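Last updated Wednesday, March 4, 2020

I get a lot of the same emails about sorting small parts and loose household stuff into clear bags, so I've put my answers in one place. I run the Dristville swap table (little bits, odd pieces, replacement parts, single mystery items) and I've been bagging things for it since January, so these are just my habits. Yours may be better!

## Sorting and bagging FAQ

### Why clear bags and not boxes?

Mostly because I'm nosy and want to see what I've got. I tried boxes with labels first, and I wrote labels like "misc blue" and then "misc blue 2," and you can guess how well that went. With clear bags I can spread a whole row out on the table and spot what I want in a second. They also squash down nicely in a drawer (boxes never do).

### How many bags do you have?

As of this week, 473. I buy the plain ones in packs of 40 and I always think one pack will last me. It doesn't.

### What size should I start with?

Two sizes, a small one and one big enough for something like a hairbrush. People write to me having bought 11 different sizes and then can't find the one they want. If you get stuck between two, go bigger. A bag that's straining at the seal will pop open in the bottom of a tote, and then you're picking tiny pieces out of the lining forever.

### Do you sort by color or by what the thing is?

By what the thing is, and then by color if there's a ton of it. I know the rainbow drawers look gorgeous in pictures! But when I need a hinge I'm looking for a hinge, and I couldn't tell you what color it was.

### What do you do with things you can't identify?

They go in the Skemico bag, named after a shop tote I used to keep them in. Every month or so I tip it out and have another look. Somebody at the swap usually knows. If they don't, back in it goes.

### Can I mix metal and plastic in one bag?

You can, but I've stopped. Metal bits scratch up soft plastic, and they all sink into one corner and make the bag lopsided.

### How do you lay everything out? 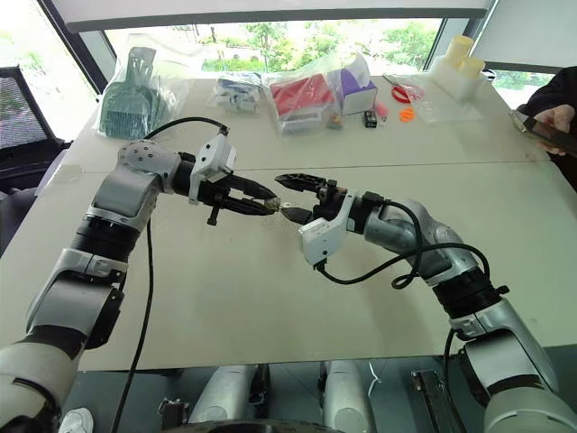 I like a big pale table and as much bare space in front of me as I can get, with the bags lined up along the far side so they're in view but out of the way. Dark little parts show up beautifully on a light top. Anything with teeth or bristles gets to stand up in its bag, like the teal-green comb-toothed one at the far left, and then you can tell what it is without picking it up. Small mixed pieces, like the white and blue ones in the bag next to it, can just lie flat. And if your table is two sections pushed together, run your finger along the seam before you pack up. Mine has eaten more washers than I'd like to admit.

### Do you sell the bags already sorted?

No, sorry! I swap them. Bring a bag, take a bag. The Cikach table does sell some, so try them if you don't have anything to trade.

### Is there a limit on what I can bring?

One tote per person, please. We had a donation of 3,000 buttons in one go and I'm still working through it. Lovely buttons, though, and if you need any, come early and bring your own bag.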